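Right, week two of swapping fingers on the Moveo pair here in Stundivham. Thread for anyone else who has lost whole evenings to gears.

1/ The job sounds daft on paper. Pick up a spur gear, get it over to the round metal plate, don't skid off the teeth. The old flat rubber pads hated it – a tooth tip gives you hardly any surface to squeeze, so the gear twists as soon as you lift.

2/ So now I'm on brush pads! Dense black bristles down the inside of each finger. The idea (nicked from a chat at the Brivosbridge meet-up in August) is that the bristles fill in around the teeth and you don't need a lovely exact grip angle.

3/ Wrist view and top view from the same session:
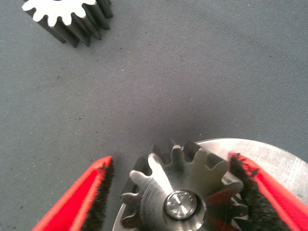
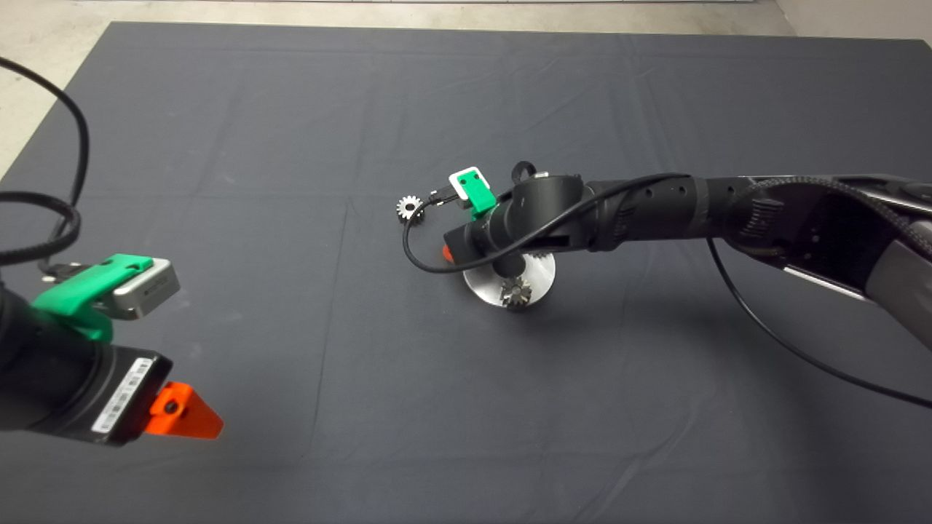 4/ Numbers, for those who like numbers. 500 tries on the rubber pads, 218 good lifts. Brushes are still running and I'm not quoting a score until they've had their 500 too (fine, 501, I miscounted the first batch).

5/ Cameras next. I love the wrist view for the last few centimetres, but shiny metal is a pain and the bright streaks confuse my tooth finder no end. The top view is calmer, though the arm's own wrist gets in the way just when I want to see the plate.

6/ Controller is still Serra, old version. 3,823 lines of log last night and I read far too many of them. The new one has softer closing, which I suspect the bristles will like – trying that tonight.

7/ If you've used brush fingers on anything oily, please tell me how you clean them??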